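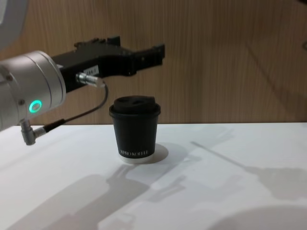
Claltbridge Shared Kitchen Group – Minutes

September 10, 2024

Present: Ánh Ông (chair), Khang Thái, Hòa Quách, Marijke Peeters (minutes)
Apologies: Chiến Hầu

1. Minutes of the last meeting
Agreed with one correction. The quote for the sink repair was 347 dollars, and it has been paid.

2. Takeout cups
Khang reported that 549 black cups and lids are left in the store cupboard. The group talked about whether to reorder from Drustora or move to washable mugs. Hòa is in favor of mugs but pointed out that the dishwasher is already full by lunch most days. Marijke would keep the black cups for visitors only. No decision – Khang will get a price from Lưu for mugs and bring it to the November meeting.

The lids are to be stored with the cups from now on. Twice last month people opened a new sleeve of lids when there was already one open on the shelf below.

3. Rings on the white tables
Ánh said the coffee rings are getting harder to shift. Everyone agreed that cups should go on a coaster or disc. The round white ones are fine and wipe clean. 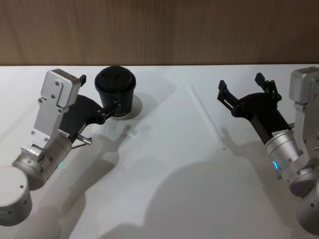 Black lidded cup and round white disc on the white tabletop

Hòa asked for a dozen more. Approved, up to 72 dollars. Abrasive pads are not to be used on the tabletops. A damp cloth and dish soap only.

4. Coffee
The Amora beans were liked by most. Ánh finds them too dark. Keep ordering for now and ask again after the next delivery.

5. Cleaning rota
Chiến sent a note asking to swap with Khang. Agreed. The rota on the fridge door is out of date and Marijke will print a new one.

6. Any other business
The drawer by the window still sticks. Hòa will look at it.

Actions
Khang – mug price from Lưu
Hòa – order discs, look at drawer
Marijke – new rota

Next meeting: November, date to be set by email.

12 views | 0 comments | Share

Search minutes and notices

Recent items
Fridge shelf labels
Sink repair update
Where the recycling goes now
Cleaning rota (old)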